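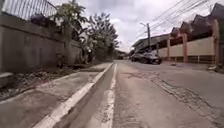

*Left side of the street, sidewalk and perimeter wall, with the cracked stretch on the right.*

## Repainting a worn curb and edge line: how much prep is needed?

**Kiprono Laizer** — posted March 24, 2021

I look after the outside of a property on Serkthorpe Road and have permission to redo the white on the curb and the edge line next to it. The curb top is worn down to gray concrete in patches. The line is worse: broad areas have chipped out and what is left is rough. The asphalt is dusty.

The length to be painted is 987 feet. I have these points to settle:

- Does the old paint have to come off completely, or only where it is loose?
- Can the same paint be used on the concrete curb and on the asphalt?
- The right half of the road has a long diagonal run of cracked and patched pavement with crumbling edges. Should that be dealt with first?

I have a 3000 psi pressure washer. I painted a short test piece in February without washing it and it peeled within two weeks.

---

**Destus**

Full removal is unnecessary. Scrape and wire-brush until nothing more lifts, then wash. On old concrete, hold the nozzle well back and use a wide fan tip. A 3000 psi machine held close will cut into the surface and leave marks that show through the paint.

Waterborne traffic paint is sold for both concrete and asphalt, but check the label. Do not use exterior house paint on the line. Two thin coats hold better than one heavy coat, and the first must be dry through before the second goes on. Follow the can for temperature and drying time.

Your test piece most likely failed on dust. Before painting, press a strip of tape on the cleaned surface and pull it off. If it comes up gray, wash again.

Clean the gutter too. Grit sitting in the angle between curb and road ends up in the wet paint.

---

**Abdel Rahman**

just roll it on, it wears off again anyway. ours lasted maybe a year

---

**Cemton**

Agree with Destus on prep. On the third point, the cracking is on the other half of the road, so it does not affect your line directly. Report it to whoever maintains the pavement and ask whether resurfacing is planned. An overlay might cover the line, and in that case only the curb is worth painting now.

Also clear the gravel, leaves and rubble along the foot of the wall before you wash anything, and cut back the shrubs where they hang over the sidewalk. Work from the wall toward the road — otherwise loose dirt gets carried onto the curb you have just cleaned.

For the line, snap chalk at both edges in short lengths and measure each time from the curb face. The old edges are too broken to follow by eye.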